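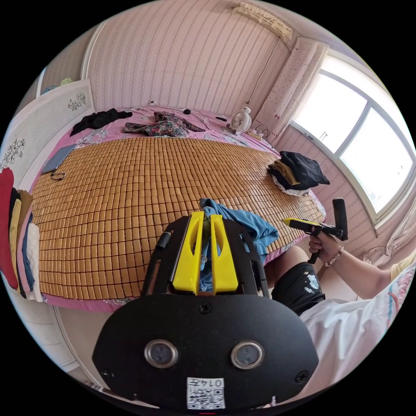
Esteiras de bambu ganham espaço nos quartos alugados do bairro de Wakau

A chegada do calor trouxe de volta às camas do bairro de Wakau um artigo que muitos moradores só conheciam da casa dos avós: a esteira de bambu, feita de pequenas placas retangulares unidas em fileiras e estendida por cima do lençol. A loja Khaemba, que vende roupa de cama na rua principal, informou que encomendou 200 unidades para a temporada e que a maior parte já foi entregue.

A esteira cobre o centro do colchão e deixa o lençol à vista nas bordas. Quem dorme sobre ela fica em contato com as placas, que esquentam menos que o tecido e deixam o ar passar pelas junções. Não precisa de tomada, enrola-se em poucos segundos e cabe atrás da porta do armário quando o tempo esfria.

Thongchai Pongsiri, responsável pelo setor de cama e banho da Khaemba, afirma que a procura começou pelos inquilinos do residencial Hilis, um prédio de quartos mobiliados ocupado principalmente por estudantes e trabalhadores de turno. Nem todos os quartos têm ar-condicionado e o regulamento da casa proíbe a instalação de aparelhos nas janelas. "Vieram dois, depois vieram os vizinhos de andar", disse. "Na semana seguinte já estavam pedindo por tamanho."

O modelo de casal é o mais vendido. Segundo a loja, o erro mais comum na compra é medir o colchão inteiro e levar uma esteira da mesma largura, que acaba dobrando na beirada e forçando os fios que prendem as placas. A recomendação é deixar uma folga de 6 centímetros de cada lado. O lençol de baixo deve ficar bem esticado, de preferência com elástico, para que a esteira não deslize durante a noite.

O uso durante o dia é outro assunto. Nos quartos do Hilis, onde há pouco espaço para cadeira ou cômoda, a cama serve também de mesa e de cabide. Roupa tirada às pressas, tablet, pasta, chaves e cabos ficam sobre as placas ou no pedaço de lençol junto à cabeceira até a hora de dormir. Pongsiri diz que isso não estraga o bambu, desde que não se deixe roupa úmida em cima dele. A umidade presa entre o tecido e a esteira pode causar manchas escuras, difíceis de tirar depois.

Peças de tecido fino pedem algum cuidado. Blusas de malha e vestidos leves podem enganchar nas junções quando são puxados de uma vez, principalmente em esteiras mais antigas, com placas lascadas. O conselho da loja é levantar a roupa, sem arrastar, e passar a mão sobre a superfície de vez em quando para localizar pontas soltas. Uma lixa fina resolve a maioria dos casos. Se a placa estiver rachada de ponta a ponta, o melhor é trocá-la.

A troca é feita na própria Khaemba, que mantém um pequeno serviço de conserto nos fundos. O cliente leva a esteira enrolada e retira no dia seguinte. O preço varia conforme o número de placas e não inclui o acabamento de tecido das bordas, que é cobrado à parte.

Para a limpeza, basta um pano bem torcido, passado no sentido das fileiras, e depois um pano seco. A esteira não deve ir à máquina nem ficar de molho. Também não convém deixá-la ao sol forte por muitas horas: o bambu resseca e as placas começam a se abrir. Uma sombra ventilada é suficiente -- a varanda coletiva do Hilis tem sido usada para isso, e a administração do prédio pediu que cada morador retire a sua até o fim da tarde.

O lençol merece a mesma atenção. Como a parte coberta pela esteira quase não aparece, é comum que ele passe tempo demais sem ser trocado. Poeira e fiapos caem pelas junções e se acumulam embaixo. A orientação é retirar tudo uma vez por semana, sacudir a esteira do lado de fora e lavar o lençol normalmente.

A lavanderia Mallard, que atende o residencial, confirmou o aumento no número de lençóis recebidos desde que as esteiras voltaram a ser usadas. A empresa recolhe cerca de 17 sacos de roupa de cama por semana no prédio e estuda incluir uma segunda coleta enquanto durar o calor. Peças coloridas, como os lençóis estampados de tom claro, são lavadas em separado, em água fria.

Nem todos se adaptam. Parte dos clientes se queixa de que a superfície é dura e de que as placas marcam a pele nas primeiras noites. Para esses casos, a Khaemba sugere começar com um lençol fino por cima, o que reduz um pouco o efeito refrescante. A loja aceita devolução em até uma semana, com a esteira limpa e sem placas quebradas.

Um novo lote está previsto para as próximas semanas, em tamanho de solteiro e de casal. As vendas seguem até março, quando a loja costuma substituir as esteiras pelos cobertores na vitrine. Reservas podem ser feitas no balcão, mediante sinal, com a indicação das medidas do colchão.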